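4.2 Contact and Stop Rules for Garment Handling on Soft Furniture

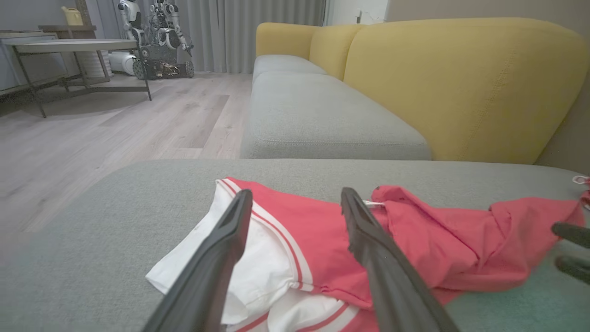
Figure 4. Wrist view during garment handling on a seat cushion, with the gripper fingers open over the fabric.

The rules in Section 4.1 were written for rigid objects on hard tables, and several of them do not carry over to clothing on a sofa. A tabletop gives a clear contact signal when a fingertip reaches it. A cushion yields, and the force reading rises slowly enough that a fixed threshold is either passed too late or set so low that it trips on the garment itself. The Fovska protocol therefore separates fabric contact from support contact and treats each under its own rule.

Fabric contact is permitted at any point where the gap between the fingers can be seen in the wrist view. In Figure 4 the fingers are spaced apart and the red-and-white garment is visible between them, with the notched tip of the right finger pressing into the cloth. This meets the visibility condition. Closing is not permitted if either fingertip is hidden under a fold. The operator must back off along the approach direction and try again, and a trial with more than two such retries is logged as incomplete.

Support contact is limited by travel. After first contact with the cushion, the fingers may move down no more than 4 mm before the motion controller holds position. We chose a travel limit over a force limit after bench tests with the Plurard cushion set, in which force at a given depth varied too much between covers to be useful.

Small attached parts need separate treatment. Drawstrings, tags and loose trim can catch in the finger notches, and a pull on them moves the garment in ways the grasp planner does not expect. In the view shown, a small white drawstring or tag lies just beside the right fingertip. Under the protocol, a part this close is marked before closing, and the grasp point is moved along the panel until the notch is clear.

For two-arm work, only one gripper may close at a time during the first grasp. The second holds still until the first reports a stable grip - a delay of 200 ms is enforced in software. The Rennie controller applies this hold by default. On the Bodgate controller it has to be turned on in the session file, and the setting should be checked at the start of each session.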